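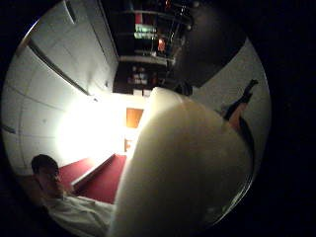 Ottar Åberg reckons any table clears itself if you give everyone 5 minutes' warning. I have tried this and it doesn't.

Tidying cables on a shared round table

Unplug nothing at first. Follow each lead from end to end with a finger, then coil it loosely. The tight figure-of-eight people swear by has never done much for me.
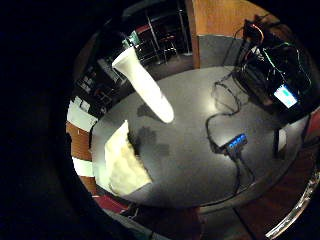

Cable boxes are mostly a waste of money. Leave the hub until last, as everything else runs to it. With black leads looping over a grey top, start with any that goes over the edge. Bags go on the floor.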